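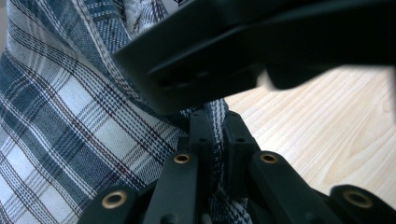
Running a cloth-handling station at an open day

These notes are for anyone taking over the cloth table at the Flarkberg open day in November. The hand-held gripper is the one visitors get to try, so most of the preparation goes into it.

Before the doors open

Clear the table and wipe it down. Put out one piece of plaid cloth. Stripes and checks work better than plain fabric, as visitors can see at a glance how far the cloth has turned or bunched up. Keep the spares in the Grunance box underneath.

Open and close the gripper a few times with nothing in it. The linkage should move freely all the way. If it feels stiff, look for lint around the bushings and pick it out with tweezers. Do not oil it – oil gets on the cloth.

Showing the grip

1. Lay the cloth loosely on the table with one edge toward you.
2. Gather part of it into a narrow strip. A twist is fine.
3. Bring the fingertip pads down on either side of the strip and close slowly.
4. Stop when the cloth is held. Squeezing harder only strains the links.
5. Lift a few inches, wait, and set it down again.

Do this twice without talking, then once more while explaining each step. After that, hand the tool over. Children under 8 need an adult beside them, and fingers stay out of the linkage.

Groups

Take groups of up to 23. Each one gets 40 minutes, which covers the demonstration and almost everyone's turn. The Dandasmont school group comes at 10:30 and will want the Quan worksheet, so print those the night before.

Packing up

Shake out the cloth and fold it. Put the gripper back in its case with the pads closed. The case goes to room 404, and Tsutomu Sakamoto has the key until 5 p.m. Write any loose screws or worn pads in the logbook before you leave.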